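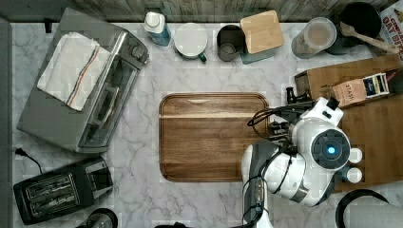 When will the shared kitchen in Drurlow open again for members? The meeting agreed on the first week of October, if the new water heater is installed before that.

Pekby Housing Association
Minutes of the members' meeting, June 17, 2020

Chair: Kaja Luik
Minutes written by: Ashraf Benkirane

1. Opening
The chair opened the meeting at the usual hour. The agenda was approved with one addition, the bicycle shed (item 5). The minutes of the last meeting were accepted without changes.

2. Water heater
Two offers were received. Mivico asks for 3,000 euros with installation included. The offer from Laur is 387 euros lower, but removal of the old heater is not in the price. After a discussion it was decided to take the Mivico offer. Kaja Luik will sign the order and ask for a written delivery date.

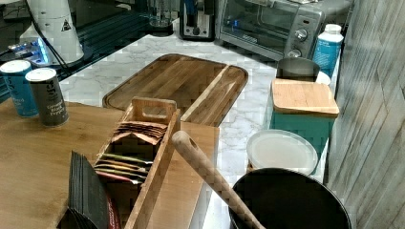

Kitchen counter with cutting board and tea box.

3. Rules for booking
Ashraf Benkirane presented the new rules. One household can book the kitchen for one evening in a week. Cancellation must be made 2 days before, otherwise the fee is paid in full. One member asked if guests from outside the house can book also. The answer was that they can come together with a member, but the booking stays in the name of the member. Cleaning is done the same evening – not the next morning, as it was sometimes done before.

4. Small purchases
The meeting gave 500 euros for small purchases until the end of the year. Receipts go to Ashraf Benkirane. There was a wish for a second set of pots, and also for better light over the sink.

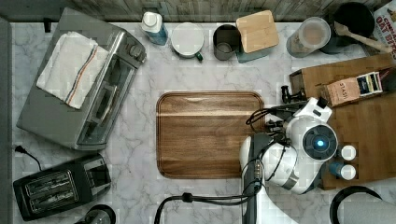
The light was discussed longer than the pots. An electrician must look at it first, so the price is not known yet and the matter moves to the next meeting.

5. Bicycle shed
The lock is difficult to turn. Kaja Luik will order a new one, with keys for all households. Old bicycles without a name tag will be moved to the basement.

6. Closing
The date of the next meeting will be put on the notice board by the stairs.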